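From: Dwight Hawthorne
To: floor-automation list
Date: Friday, November 2, 2018
Subject: Re: [floor-automation] Chopstick handling and the Clukdale roster

Replying below the quote. The two pictures go with my first point, so I have put them ahead of it.
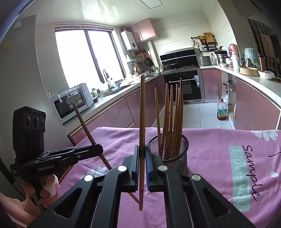

Chopsticks and mesh holder, gripper work at the table.

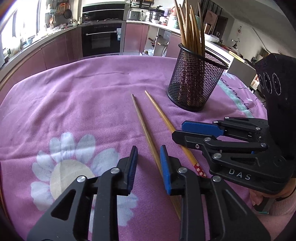
On Tuesday the Clukdale shift lead wrote:

> We have been told the Grukden cell will take over utensil sorting on
> the back line in December. Nine people work that line now. Before I
> talk to them I need to know three things. Does the cell do the whole
> job or only the easy part of it? Who clears a jam, and is that person
> trained and paid as an operator? And what happens to the hourly
> target? It is 800 bundles per shift at present, and I have seen a
> planning sheet that says 1,000.

1. Scope. The cell picks single sticks from a holder, turns them so the tips all point one way, and sets them down in pairs. It does not inspect. Splinters, warped shafts and chipped paint are still found by hand and eye, at the two stations after the cell. Tsikata quoted us for a vision check last year and I turned it down. The reject rate on bare wood was too high to be useful, and patterned ends made it worse.

Picking one stick out of a full bundle is the slow step. The shafts are thin and they lie against each other, so the jaws tend to bring up two. A person feels the second stick and drops it without thinking. The cell has to set both down, open, and pick again. Plan for this when you look at cycle times. The figure on the Grukden data sheet is for sticks already lying apart on a flat surface.

Soft pads are worth the extra cost. We tried bare jaws first and they marked the wood. Pads wear, though, and a worn pad slips before it looks worn. Put the pad change on the weekly sheet and have the outgoing shift sign for it.

2. Jams. The written procedure says "maintenance clears the cell." This will not hold up on nights, when maintenance is one person covering both buildings. In practice the nearest sorter will open the guard and pull the stick out. I would sooner train all nine for it now, with the lockout step included, and move them to the operator grade on the day the cell goes live. I have asked for this in writing. No answer yet.

Training is one half shift per person. Clanel ran ours and their material was fine, apart from the section on restarts, which was written for the older controller. Skip it and use the card taped inside the cabinet door.

3. Target. The 1,000 on the planning sheet is output from the cell with no inspection behind it. The two inspection stations were never timed at that rate. When I timed them at our site, the limit was 54 bundles in a half hour per station, and the error rate went up in the last hour of the shift. Please keep the target at 800 until somebody has run the full line, inspection included, for a complete week. If the number is raised first, the added load goes to the people at the end of the line.

One more change that is not on any sheet. Sorters used to rotate between sorting and inspection, and sorting was the easier of the two on the eyes. Once the cell takes the sorting, the rotation is inspection and more inspection. We fixed this by adding holder filling and pad changes to the rotation and by cutting each inspection turn to 40 minutes. It took a few rosters to get right. I can send you the last one if you want something to copy from.

Does anyone else on the list have a cell feeding manual inspection? I would like to compare turn lengths before the December change.

Dwight Hawthorne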